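グリレムウッド棟 給湯室・洗い物コーナー 点検表(コメント付き)
4月分 対象:作業台、台の敷物、水切りかご、食器、流しまわり、棚

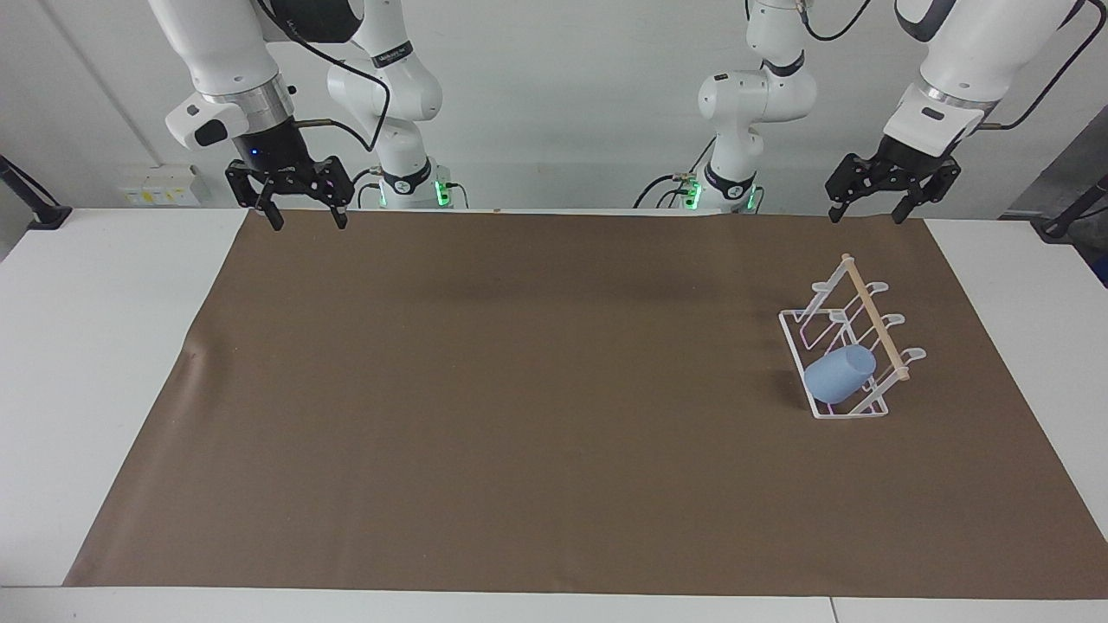

図1 作業台と白いワイヤー製の水切りかご。かごには水色のカップ。

記入の決まり
判定は「良」「要注意」「不可」から選ぶ。「まあ良」「良寄り」「気持ちは良」は先月の用紙に実際にあった記入だが、集計表に欄がない。コメントは任意。ただし「不可」のときは必ず書くこと。「見ればわかる」は不可の理由として受け付けない。

1.作業台

1-1 台のがたつき
判定:良
四隅を順に手で押して確認。前回は脚の下に折った紙が挟んであり、広げたら前々回の点検表だった。記録の保管場所としては斬新だが、ファイルに戻した。

1-2 天板の縁、角のささくれ
判定:良
敷物に隠れる部分は端をめくって見ること。めくらずに「良」と書いた場合、それは敷物の点検である。

1-3 台の上の私物
判定:良
図1の状態を見本とする。鍵、印鑑、読みかけの文庫本は台の備品に含まれない。過去にいちばん長く居座ったのは開封済みのクラッカーで、最後は誰も所有権を主張しなかった。

1-4 台の耐荷重表示
判定:要注意
表示の文字が薄れて「38」まで読めるが、そのあとに桁が続くのか単位が来るのかわからない。管理係に台帳の確認を依頼済み。回答があるまで、ウォーターサーバーの予備ボトルを載せないこと。本人が台に腰かけるのも同じ扱いとする。

2.敷物

2-1 敷物の位置
判定:良
茶色の大きな一枚で、台をほぼ全面覆う。寸法の合う替えを探すのに苦労した経緯があるので、「少し切れば使いやすい」という提案は今後も見送る。

2-2 めくれ、しわ、端の浮き
判定:要注意
点検時、手前の角に指一本分の浮きあり。押さえると平らになり、手を離すと戻る。三回やって三回とも戻った。四回目は記録のためではなく意地である。次回までに改善しなければ交換。

2-3 しみ、水じみ
判定:良
濡れたものはかごへ、かごの下に水がたまったらすぐ拭く。敷物に吸わせるのは拭いたうちに入らない。輪じみの直径から犯人のカップを特定する試みは、前回の点検が40分延びたので今回は行わない。

2-4 替えの在庫
判定:良
棚の下段に一枚。購入は一枚3,370円。この金額を書いておくと扱いが多少ていねいになることが、昨年の実績からわかっている。

3.水切りかご

3-1 ワイヤーの曲がり、溶接の外れ
判定:良
指で軽くなぞって確認する。力いっぱい握って曲がった場合は、点検者による破損として別紙に記入。別紙はすでに用意がある。必要だったからである。

3-2 白い被覆のはがれ、さび
判定:要注意
底の交点にごく小さな茶色い点が一つ。爪でこすっても落ちない。さびか、紅茶か、判断がつかなかったので要注意とした。紅茶派の点検者は次回、漂白剤で試して結果を書いてほしい。

3-3 かごの置き場所
判定:良
定位置は台の右寄り。図1のとおり。中央に置くと広く使えるという意見は毎年春に出て、毎年初夏に消える。肘で落とす人が出るからである。

3-4 積みすぎ
判定:良
かごの縁より高く積まない。カップの上に鍋を伏せ、その上に茶こしを載せた作品には一定の評価があったものの、展示は当日限りで終了した。

3-5 水受け
判定:不可
点検時に見当たらず。流しの下、棚、冷蔵庫の上を探したがない。最後の目撃は植木鉢の下という情報がある。発見した方は、植物と相談のうえ返却してください。

4.カップと食器

4-1 欠け、ひび
判定:良
縁を一周、指の腹で確認する。欠けたものは「味がある」と言わずに廃棄箱へ。

4-2 かごに残した食器
判定:要注意
乾いたら棚へ戻す。水色のカップについては、かごを住所とみなしている節がある。持ち主に心当たりがある方は連れて帰ってください。底にラベルがない食器は共用とみなす。異議は受け付けるが、異議を申し立てた人がラベルを貼ること。

4-3 茶渋
判定:良
内側が白い食器のみ対象。「育てている」急須は対象外とするが、年に一度は育ち具合を報告すること。

5.流しまわり

5-1 排水
判定:良
洗い桶一杯を一気に流し、20秒以内に引けば良。途中で音がするのは以前からで、この建物の個性として扱っている。

5-2 洗剤
判定:良
アラヤの詰め替え用を使用。ヴェメックスの空きボトルに入れてあるため、中身と外見が一致していない。ボトルに貼った紙のほうを信じること。紙が剥がれていたら、何も信じずに管理係へ。

5-3 スポンジ
判定:不可
角がすべて丸くなり、元の形を推定できない。その場で交換した。交換後は良。旧スポンジを「床用」として残す案は却下。床用はすでに五つある。

5-4 ふきん
判定:良
食器用と台用が分かれていること。色で分けてあるが、どちらがどちらかは長年議論があったため、フックに札を付けた。札を入れ替える冗談はもう十分に楽しんだ。

6.棚と足もと

6-1 棚の扉
判定:良
左の扉は一度持ち上げてから閉める。初めて使う人は必ず閉め損ねるので、責めないこと。

6-2 床の水はね
判定:良
点検は午前中に実施。昼休み直後に見ると別の結果になることは承知している。

6-3 通路の幅
判定:良
段ボールの仮置きなし。仮置きの最長記録は更新されなかった。

7.今回の対応一覧

・耐荷重表示の確認(管理係に依頼済み、整理番号724)
・敷物手前の角、次回再点検
・かごの底の茶色い点、漂白剤で確認
・水受けの捜索
・水色のカップの引き取り
・スポンジ交換(済)

モストヴィル管理事務所への提出は月末まで。用紙は台の上に置かず、棚の横の封筒に入れてください。濡れて読めない点検表は、未提出として扱います。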